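시크뷔 연구실 방문기, 손에 쥐는 그리퍼를 하루 종일 만져 보고 왔습니다

2021년 3월 10일

작년부터 꼭 한번 가 보고 싶다고 노래를 불렀던 시크뷔(Sikby) 연구실에 드디어 다녀왔습니다. 메일을 주고받은 지는 꽤 되었는데 서로 일정이 안 맞아서 미루고 미루다가, 이번에 마침 그쪽에서 그리퍼 비교 작업을 하고 있으니 와서 직접 잡아 보라고 해 주셔서 얼른 짐을 쌌지요. 아침에 길을 한 번 잘못 들어서 약속보다 조금 늦었는데도 이이트 소일루(Yiğit Soylu) 님이 입구까지 나와서 반갑게 맞아 주셨습니다. 늦어서 죄송하다는 말을 꺼내기도 전에 차부터 한 잔 주시더군요. 유리잔에 담긴 진한 홍차였는데, 설탕을 두 개나 넣어 마셨습니다.

건물은 밖에서 보면 평범한 사무동입니다. 방 번호는 186호. 복도 끝이라 조용할 줄 알았는데 문을 열자마자 팬 돌아가는 소리가 제법 크게 들렸습니다. 저는 이런 방이 참 좋습니다. 지금 한창 뭔가를 하고 있는 방이라는 느낌이 나거든요.

오전에는 로봇 팔 쪽 이야기를 먼저 들었습니다. 이 팀은 로스티비스(Rostivis)와 바바르드(Wavard) 두 회사의 제어기를 번갈아 물려 보고 있는데, 젠기즈 츠나르(Cengiz Çınar) 님 말씀으로는 빠르기는 로스티비스가 낫고, 멈출 때의 부드러움은 바바르드가 낫다고 합니다. 저도 조그만 시험을 옆에서 지켜봤는데 제 눈에는 솔직히 둘 다 훌륭해서, 차이를 알아보려면 기록을 나란히 놓고 봐야겠더라고요. 지금까지 모은 기록이 1005건이라고 하시니, 나중에 정리된 표를 꼭 보여 달라고 부탁드렸습니다.

점심은 근처 식당에서 렌틸콩 수프와 빵을 먹었습니다. 이 이야기는 길어지니 생략하겠지만 레몬을 듬뿍 짜서 드시길 권합니다!

오후가 제가 제일 기다리던 시간이었습니다. 사람이 손에 쥐고 쓰는 그리퍼를 직접 써 보는 시간이었어요. 처음 잡으면 생각보다 앞쪽으로 무게가 쏠려서 손목에 힘이 들어갑니다. 이이트 님은 손목을 펴고 팔꿈치로 움직인다고 생각하라고 알려 주셨는데, 그 말을 듣고 나니 한결 편해졌습니다. 물론 그래도 첫 번째 시도에서는 접시를 쭉 밀어 버리고 말았지만요.

비교하는 손가락은 크게 두 종류였습니다. 하나는 끝이 가늘고 검은 손가락에 청록색 관절이 달린 것이고, 다른 하나는 널찍한 사각 패드에 펠트 같은 검은 천을 씌운 것입니다. 가는 쪽은 조리 도구 손잡이처럼 길쭉하고 매끈한 물건을 탁자에서 바로 집어 올릴 때 마음이 놓였습니다. 어디를 집는지가 눈에 잘 보이니까요. 패드 쪽은 조준을 대충 해도 너그럽게 받아 주는 맛이 있는데, 납작하게 누운 물건 앞에서는 제 솜씨로는 영 어려웠습니다. 천 가장자리가 조금씩 풀려 있길래 여쭤보니 자주 갈아 끼운다고, 다음 판에서는 천을 붙이는 방식을 바꿀 생각이라고 하셨습니다.
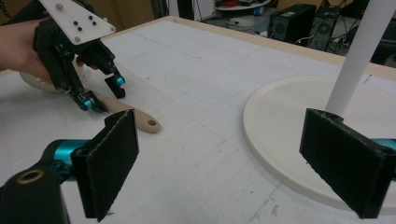
제가 그다음으로 궁금했던 것은 카메라를 어디에 다느냐 하는 문제였습니다. 그리퍼에 달린 카메라는 손가락 끝이 늘 같은 자리에 보여서 좋지만, 손을 조금만 기울여도 화면이 통째로 돌아갑니다. 젠기즈 님은 렌즈 세 가지를 써 본 끝에 제일 넓은 것으로 정하셨다고 해요. 좁은 렌즈로는 손가락이 물건을 가려 버리는 순간이 너무 많았다고 합니다. 저희 쪽에서는 여태 좁은 렌즈만 고집했는데, 돌아가면 바로 바꿔 끼워 볼 작정입니다.

연습은 모두 21번 했습니다. 뒤로 갈수록 욕심이 나서 한 번만 더, 한 번만 더 하다가 결국 퇴근 시간을 넘겼네요. 끝까지 웃으며 기다려 주신 두 분께 정말 감사드립니다. 돌아오는 길에는 손가락 도면까지 얻어서 가방이 아주 든든했습니다.

5월에는 니콜로브스키(Nikolovski) 공방에 들러 같은 도면으로 손가락을 뽑아 볼 예정입니다. 재료를 조금 무른 것으로 바꾸면 어떨지 궁금하신 분은 댓글 남겨 주세요. 다녀와서 또 길게 적어 보겠습니다.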